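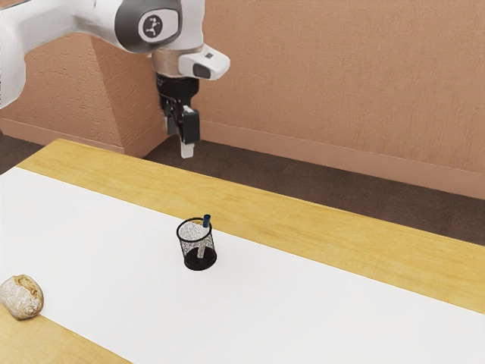

Makers' group wants simulated tests labeled, but leaves the checking to members

Buyers of robot arms will soon be told whether the success rate in a sales sheet came from a real machine or from a computer model of one. That is the promise, at least, in a code of practice put out on Thu 16 January by the Brurkeck group, a trade body for companies that sell picking and sorting robots.

The code runs to five pages. It asks members to mark any result that comes from simulation, to say which objects were used, and to report failed grasps along with the good ones. Pictures made on a computer should be labeled as such wherever a customer might take them for photographs.

All of that sounds fair. The trouble is what happens when a company doesn't bother. Members grade their own paperwork, and the code has no penalty for getting it wrong. A complaint goes first to the company that made the claim, which then has three months to answer.

Salamatu Ansah, who buys equipment for the Fajardo packing plant, has read the draft and the final version and says the second is weaker. "In December it said an outside lab would repeat a sample of the tests," she said. "Now it says members may wish to consider one. I may wish to consider a lot of things."

Her plant tried two arms last year on the strength of simulated trials. She would not name the seller. Both did well with boxes and badly with anything soft, she said, and the sheet she was given had a single score for the lot - no word on how the items were placed or how often the software had been tuned between runs.

Wavine, a member company that helped write the code, defends the lighter wording. Outside testing would cost small firms too much, it said in a written reply, and simulation lets engineers try far more setups than a workshop could. The company did not say how many of its own published results had been repeated on hardware.

There is also the matter of what counts as simulated. A program trained on a computer and then tried a few times on a real arm can be listed as "hardware tested" under the code, which sets no smallest number of tries. Larov, a rival that has not signed, called that gap "wide enough to drive a forklift through." It has not published its own test records either.

The code takes effect for new sales material this spring. Sheets already in use can stay as they are for over two years.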